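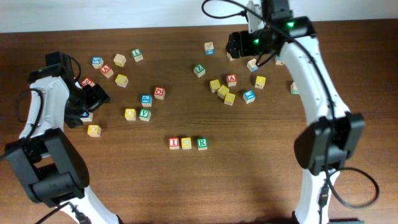 Häufige Fragen zum Buchstabenabend

Start | Kurse | Werkstatt | FAQ | Kontakt

9. Februar 2026, von Judite Moreira

Muss ich schon einmal gesetzt haben?
Nein, überhaupt nicht! Wer lesen kann, kann auch setzen lernen (spiegelverkehrt lesen üben wir gleich am Anfang, das geht schneller, als man denkt).

Mit welchen Schriften arbeiten wir?
Mit Holz- und Bleilettern aus unserem Bestand. Mein Liebling ist die Nerkar, eine breite Plakatschrift mit 164 Lettern und einem herrlich eigensinnigen kleinen g. Dazu kommt eine schmale Antiqua nach einem Schnitt von 1740, wunderbar für Gedichte.

Warum fehlt in der Nerkar das große Q?
Es ist beim Umzug nach Trestwood verschwunden. Custódio Vilela schneidet gerade ein neues aus Birnbaum, und der erste Probeabzug sieht großartig aus!

Darf ich einen eigenen Text mitbringen?
Unbedingt! Bis zu zwei Zeilen in der Plakatschrift schafft man an einem Abend gut. Längere Texte bitte vorher mailen, dann schaue ich nach, ob genug e da sind.

Wie lange trocknet der Druck?
Über Nacht. Abholen könnt ihr ihn ab dem nächsten Mittag, auf Wunsch schicken wir ihn in einer Rolle zu.

Gibt es Kurse für Kinder?
Ja, ab acht Jahren, geleitet von Agnese Kairys. Die nächste Reihe startet im November, die Anmeldung läuft über das Kontaktformular.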